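Soft things, hard job – gallery from the Coton sessions

Quick page this, more to follow when the rest are sorted. We're the cloth handling group at Jelurus and this is from the second round of the Tamomwood study. Hand-held grippers, people doing the picking up, camera on the tool. No robot until later.

Short version of the method. Fabric left in whatever heap it falls in. Person picks it up with the gripper, one go, no smoothing first. The video goes to the model, which has to say where the two fingers should close. 2559 grasps kept from round two, 46 thrown out, mostly for blurred starts.

Result so far: folds in light cloth, good. Dark cloth lying flat, not good at all. The model looks for a ridge of shadow and black fabric barely gives it one, so it goes for the edge. Sometimes right, often it takes hold of whatever is underneath aswell. We've tried brighter lamps (Lenihan room, 2 of them), helped a bit – glare on the pale stuff got worse though.

Next is labelling edges by hand on the dark pieces only, then retrain, then same test again. Ea Brynjólfsdóttir is doing the labels so send any complaints about where an edge is to her. Write-up in November if the retrain behaves.

Captions are short becuase the full notes sit with the data. Comments open underneath, please do use them.

Black on pink, brown drape behind. Gripper open over the black piece, blue ridged pad on the right. Easy to find the outline where it meets the pink, much harder to find anything to pinch in the middle.

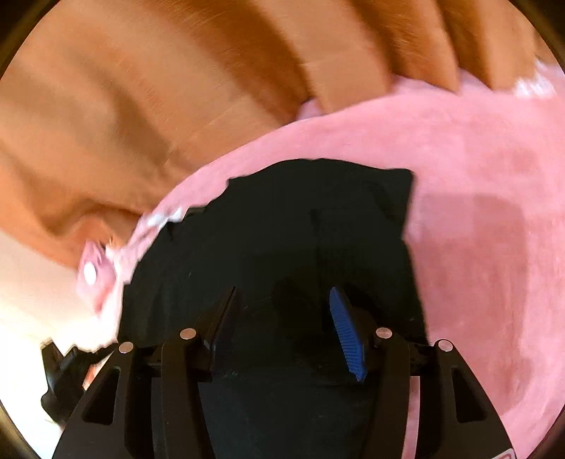
Orsolya: Have you tried weighting the loss towards the dark pieces before relabelling? We had the same edge-grabbing with navy towels and it got us part of the way. Would also like to know if the 46 you dropped were mostly dark ones, as that would skew things a fair bit.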